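Search tickets Search Clear

Merkcombe tooling desk - ticket 800
Opened 16/01/2026
Component: Surdu (replay and labelling), Esico (tracker)
Status: open, waiting on Zendberg

What I'm seeing

Right, so the left and right grippers keep swapping names halfway through an episode. It starts off fine, both tracks line up with the video, and then the moment the two tools come close together Surdu decides the left one is the right one and carries on like that until the end. Nothing in the console, no warning, just a nice green tick at the bottom! I only spotted it because I was scrubbing through by hand with a cup of tea.

It happens on 61 of the 70 episodes in the hair accessories batch. The older batches are clean, and I've checked them on the same laptop with the same build, so I don't think it's my install (I did reinstall anyway, twice).

The worst ones are where both tools are working over the tray. There's a beaded bracelet in there and a yellow hair tie with a flower charm on it, the second gripper reaches in from the right, and the identity check seems to give up completely.
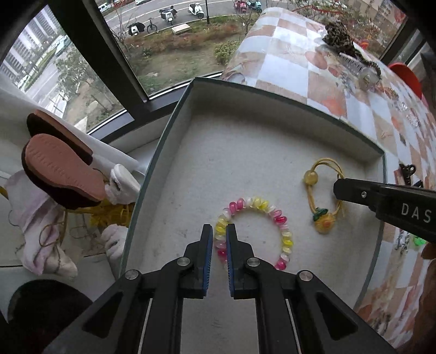 What I've tried so far

1. Turned off the smoothing filter in Esico. No change, apart from the tracks looking uglier.

2. Cleared the calibration cache and let it rebuild. This took ages and I had high hopes, but the swap came back on the very same timestamp.

3. Raised the minimum separation setting from the default. Better on a few episodes, worse on others. I've put it back.

4. Masked out the window, thinking the parked scooters and whatnot outside were giving the feature matcher something silly to hang on to. The pose drift did get smaller, which is nice, but the names still swap.

5. Ran the batch with the old matcher from the April build. No swaps at all on the ones I tried! It's painfully slow though, and it loses the fingers whenever they close on something small, so I can't just leave it on that.

Number 5 makes me think it's the new association step. As far as I can tell from the config, it takes whichever gripper is further to the right and calls it right, and then never looks at the serial that comes in with the stream. You can get away with that while each tool keeps to its own side.

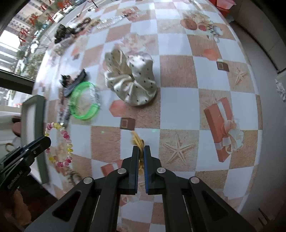
The grasp detector is fine, by the way. Close events are landing where I'd expect them, so please don't roll that part back with the rest. It's only the names on the tracks that are wrong.

What I'd like

Could someone at Zendberg confirm whether the serial is meant to be used in version 3, or whether it got dropped in the tidy-up? If there's a flag for it I can't find it in the docs - happy to be told I'm being dim. I've attached the logs and my config, and I've held back the batch from export for now.

Update, same afternoon: I wrote a small script that relabels the tracks from the serial after the fact. It sorts out every episode except the ones where a packet goes missing right on the swap, and those I'm doing by hand. Leaving this open until there's a proper fix.

Merkcombe tooling desk | Contact | Copyright Merkcombe | Back to top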